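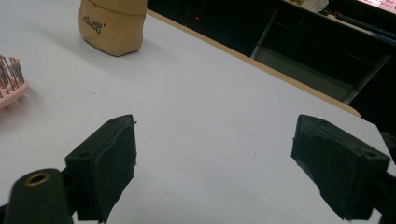

When a pad wears out, who decides?

Foam contact pads are among the cheapest parts on a hand-held gripper, and at most sites they are the only ones with no written replacement rule. Fasteners have a torque value. Cameras have a calibration interval. Pads get changed when an operator complains.

The maintenance group at Ciltside, which collects household manipulation data under contract, worked that way until last year. Its new handling rule, issued 2022-09-23 and now in its second revision, runs to 3 pages. Most of it concerns foam.

"We had two people looking at the same finger and giving two answers," says Napaporn Kamolrat, who drafted the text. "One called it frayed and kept working. The other pulled the tool."

The rule sorts pad wear into three grades. Grade A is surface roughness, with the foam still bonded along all edges. Grade B is fraying or a lifted flap at an edge or corner, with the main contact area intact. Grade C is any exposed finger material inside the contact area, or any flap that folds under when the fingers close. Grade A needs no action. Grade B is entered in the tool log and checked again after 64 grasps. Grade C takes the tool out of service.

Both pads are replaced together, whichever one failed. Mixing a new pad with a compressed one shifts the closing point off center, and the shift carries through into the recorded gripper width. Width is then rezeroed with the fingers fully closed, and the new zero is written to the session header before the first recording.

Dionysis Chrysikopoulos, who audits collection sites for Pindemberg, considers Grade B too generous. His own checklist treats a lifted corner as a failure. A loose flap can catch on bristles, drawstrings and open seams, he argues, and an object dragged by a flap looks in the data like an object that was grasped. Kamolrat's answer is that a flap away from the contact area seldom touches anything, and that pulling tools at every lifted corner would push operators to stop reporting them.

The two agree on inspection. Pads are examined with the fingers open, under the same light used for recording, at the start of a session and after any object with a rough or pointed surface. Loose fibers are trimmed with scissors and never pulled. Adhesive is not reapplied to a lifted pad, as a second glue layer changes the thickness.

Table conditions take up the last section. The surface between the operator and the objects is kept clear of tools and spare parts. Threaded inserts on the mount are checked for play by hand. Screens in the background may stay on, provided they show no personal information. Ciltside added that clause after Hanyu Shi, reviewing 275 recordings, found readable mail in several of them.

A third revision is planned for October. It will set a minimum foam thickness, which the present text leaves to the judgment of the inspector.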